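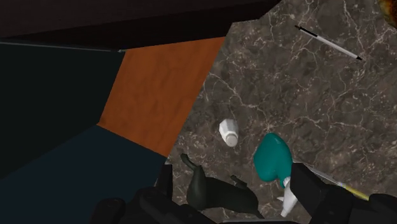 Image: simulator render, Bastlow countertop scene. Course use only.

Unit 7: The grasp that went fine, according to the log

Read this before lab. It covers one failure, slowly. The incident write-up is on the course page, and you should have it open next to these notes.

Background

The Bastlow scene is the clutter task you met in August: a marble counter, a handful of household objects, one arm, two fingers. The job is to pick up the spray bottle and put it in the bin. The controller is Karagiannis, which plans the approach, closes the fingers, lifts, and writes a report about how well it all went. Remember who writes the report.

In the render the spray bottle lies on its side with the white nozzle down between the fingers. A dark figure, probably a toy animal, sits just to the left of it, and what is likely a pencil runs out from underneath and behind the right finger. The small white bottle and the pen are farther off and play no part in this story.

What happened

Run 119 closed on the nozzle and caught the figure as well. The planner had merged the two into one object, which it then considered an excellent shape for grasping. The fingers met resistance, the width check passed, and the log recorded SUCCESS. At lift the figure rotated, the nozzle slipped, and the spray bottle left the counter at a speed no spray bottle should have. The arm carried the figure to the bin and released it with great care. The log recorded SUCCESS again.

The run then continued for 362 time steps with the arm parked in its finished pose.

Why it was missed

1. The success test asked whether the fingers had stopped before closing fully. They had. The test did not ask what had stopped them.

2. The segmentation had trouble near the gripper. Dark figure, black fingers, low contrast, partial occlusion. A mask that loses an edge there tends to borrow its neighbor's.

3. The contact force limit was set in the config and read by nothing. It had been renamed in an update and the old name was still accepted, politely, without effect.

4. The summary page showed the success rate and hid the videos behind a second click. You may guess how many people clicked.

On safety

"It's only simulation" is a true statement and a poor plan. The same config was queued for the Onport arm, which is real, weighs more than you would like, and shares a room with students. The force limit would have been ignored there too. The hardware stop would still have worked, but it is meant to be the last thing between you and the arm, and it should not be the first.

For Grarkcombe lab students: no config goes to hardware until you have made each limit trip on purpose. Set it absurdly low, run, and watch the stop happen. If nothing stops, your limit is a comment.

For lab

Replay the run at quarter speed and find the first step at which a person would have said "wait."

Write a success test that fails this run. Then write down a bad grasp your new test would pass. There is one.

Bring both on paper. The printer has its own failure modes, so start early.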